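4.2 Learning when to close the jaws

The policy described in Section 3 outputs a motion for the wrist and a single number for the jaw opening. In our first round of training we treated both the same way, as values to be matched to the recorded demonstrations at every time step. The wrist motion came out well almost from the start. The jaws did not. The policy would reach the right place, hover there with the jaws half shut, and then drift off to one side, as if it could not make up its mind between two reasonable moments to grasp.

Looking back at the demonstrations, the cause was easy to find. Operators differ a great deal in when they close. One person closes early and lets the jaws slide along the thread; another waits until the tip is nearly touching tissue. Averaging over these habits gives a jaw command that no operator would ever choose. We were delighted by how much changed once we stopped asking for an average. In the version we call Troltumus, the jaw is driven by a separate small head that predicts an event, "close now" or "wait," and the continuous opening is filled in by a fixed closing profile. The wrist head is left alone.

Training used 700 recorded episodes of thread pickup and knot tying, all collected on the Bistommont bench setup with the same pair of instruments. We held back 60 episodes for testing and never used them to choose settings. Each policy sees a short history of 16 images from the wrist camera together with the joint readings, and nothing else. We did try adding a fixed overhead view in early work, and it helped a little on pickup, but it made the results hard to compare with the Durkosix baseline, so we dropped it.

The wrist view is a demanding one, and we think that is part of what makes the result interesting. The light falls off quickly away from the center of the field, the metal of the wrist throws highlights that move with every small rotation, and tissue glistens in ways that can look very much like a pale thread. On top of that, the thread is thin enough that in many images it covers only a few pixels at its narrowest. Figure 3 gives a good sense of the problem: the grasper is open and empty over the tissue, with black sutures already tied off to the left, and the pale strand crosses the red incision line low in the view, well away from the jaw tips. A policy that closes on the nearest bright feature in a view like this will close on a reflection.

Troltumus learns to wait in these situations. When we plotted the event score over time for the held-out episodes, it stayed low through the whole approach and rose sharply only when the thread lay between the jaws. The baseline score has no such shape; it climbs slowly from the beginning and wobbles around the threshold. We had expected some improvement, but seeing the two sets of curves side by side was one of the most satisfying moments of the project.
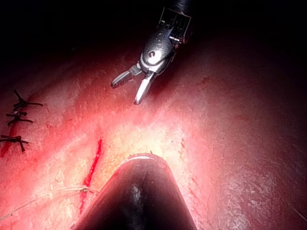

Figure 3. View from the wrist camera with the jaws open. The pale thread runs from the left edge toward the dark instrument at the bottom.

The gain does depend on the history length. With a single image as input, the event head fires too early on strands that pass behind a jaw, which look the same as strands between the jaws until something moves. Two images are enough to remove most of these mistakes, and the longer history removes nearly all the rest. Going beyond that slowed the controller and brought no benefit we could measure.

One weakness remains. When a thread has a kink or a small loop close to the grasp point, the policy sometimes waits too long, and the wrist head carries the tip past the target before the jaws shut. The Christodoulou variant, which freezes the wrist for a moment once the event score passes a lower threshold, fixes this in most episodes at the price of slower motion overall. We report both versions in Table 2 and use the faster one for the full knot-tying trials in Section 4.3.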